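**Kirolmont shared table pilot: progress note to Henrike Weidemann**
Covers the period to the end of December

Henrike, you asked for a plain account of whether the big round tables are worth the second payment. My view so far is maybe, and less than the proposal promised.

## What was promised

The proposal said that replacing the rows of desks with round tables would get people to share work, cut down on lost items, and make better use of the room. It also said staff would need no extra time. I had doubts about that last part when I signed it, and I still do.

## What we have

Two of the 4 tables are in use. The other two are still with Skinda, who have given us a delivery month three times and missed it three times. Kanini Ondieki has stopped calling them and now writes, so at least there is a record.

We have spent 68 percent of the money on half of the tables. Part of that is the floor repair, which was never in the budget and should have been.

## How they get used

Thịnh Vũ kept a log of the afternoon sessions. People do sit closer together, and they do talk more. Whether they talk about the work is harder to say, and the log doesn't settle it. Aino Laitinen reads it more kindly than I do.

The tabletops collect things. At the old desks, what you put down stayed in front of you. On a surface this wide, small items drift toward the middle and stay there after the session. Someone then has to reach across, or walk around, to sort out what belongs to whom.

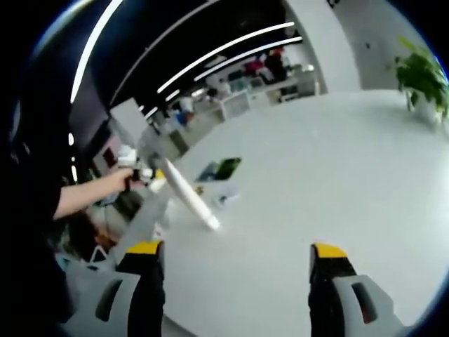 Tài Lã has been clearing up at the end of each afternoon, and it takes him 60 minutes a week that the proposal counted as zero. He suggested a shallow tray for each table. I have agreed to try it, though I suspect the tray will fill up and we'll be back where we started.

The white finish is also a question. It looks good and it makes the room brighter, but pale items are easy to miss on it. Irkis offered a darker top at extra cost. I said no.

## What I'd ask for

- Hold the second payment until Skinda delivers.
- Let Tài's hour be charged to the project.
- Drop the line about lost items from the list of expected results. We have no count from before the tables came in, so any figure we gave you would be a guess.

Kanini will send the receipts separately. The Torres invoice for the floor is still being disputed.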